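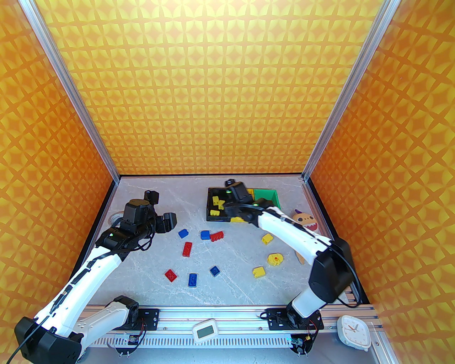 Home | Syllabus | Notes | Problem Sets | Contact

Surface Pattern and Repeat, Unit 4: Lattices and Motif Spacing
Instructor: Aurelia Reisinger

4.1 Terms

A repeat is the smallest block of a design that fills the plane by translation alone. A motif is a drawn element inside the repeat. One repeat may hold several motifs, and a motif may cross the edge of the repeat as long as it continues on the opposite side.

The lattice is the set of points reached by shifting one point by whole numbers of the two repeat vectors. In a straight repeat the vectors are perpendicular. In a half-drop repeat each column is shifted down by half the repeat height.

4.2 Petal grids

Draw circles of radius r on a square lattice with spacing r times the square root of 2. Neighboring circles overlap in pointed lenses, the petals. The area left inside each ring of four petals is a four-pointed star with curved sides. Petal and star share every edge, so changing the color of one changes how strongly the other reads.

4.3 Scale

Let W be the printed width and w the repeat width. The number of full repeats across is the whole part of W/w. For W = 1,420 mm and w = 200 mm this gives seven repeats with 20 mm left over. Split the remainder evenly between the two edges, 10 mm each, unless the panels must join.

For w = 105 mm on the same width, there are 13 repeats and 55 mm left over. If panels join side by side, trim W to 1,365 mm.

A regular pattern seen at an angle appears to tighten with distance. Check small repeats at the farthest viewing point, where fine outlines merge first.

4.4 Exercises

1. Find the number of full repeats and the remainder for W = 1,116 mm and w = 105 mm.
2. Redraw the petal grid as a half-drop. State whether the stars keep their shape.
3. Read the Fudov handout on two-color printing before Unit 5.

Last updated: April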